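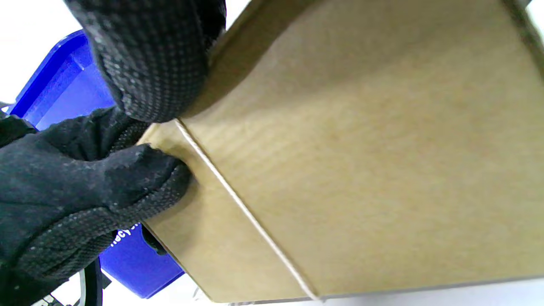 August 2025

Gripper trials, cardboard task. Comparing the Wasonel two-finger hand-held against the older Lamptey unit on the large-box part of the recycling job. Same protocol for both, 50 demos each, half with gloves and half without.

Finished the Wasonel set before lunch. Fifty recorded, 7 thrown out. Three of those were sync drops between the camera and the finger encoder, all in the first batch, none after I swapped the USB cable. The other four were my own doing, started moving before the beep.

Main problem is still view coverage. When a big carton comes close to the lens it is nearly all plain brown, no print or tape on the face we see, and the tracker has little to hold on to. The fold line and the blue of the bin are the best cues it gets. Pose drift was worse on those demos than on the small cartons. Tried dropping exposure a notch, which brought the crease up a bit but made the dark gloves go to mush. Put it back.

Gloves: the dotted knit ones segment fine against cardboard. Against anything dark they don't. Gudora's hand model kept merging two hands into one whenever they were on the same side of the box. Bare hands were better but not by as much as I expected.

Lamptey unit: only got 20-odd done. Heavier at the front and my wrist was sore by the end of it. Jaw opens wider, which helps for picking up a panel by its edge, but the trigger has a dead spot in the first 3 mm of travel and you end up snatching. Will look at the spring before doing the rest.

Latency on the Wornano controller sat at 200 ms with both streams on. Too slow for live playback, fine for logging. Turning off the preview window helped – should have done that from the start.

To do:
Finish Lamptey set, same boxes
Recalibrate the wide lens, corners look off
Try a strip of marker tape on one carton and see if the drift goes away
Order more gloves, lighter colour if they have it
Ask whether the Gudora licence runs past November

Data is on the shared drive under cardboard, raw only. Haven't trimmed anything yet.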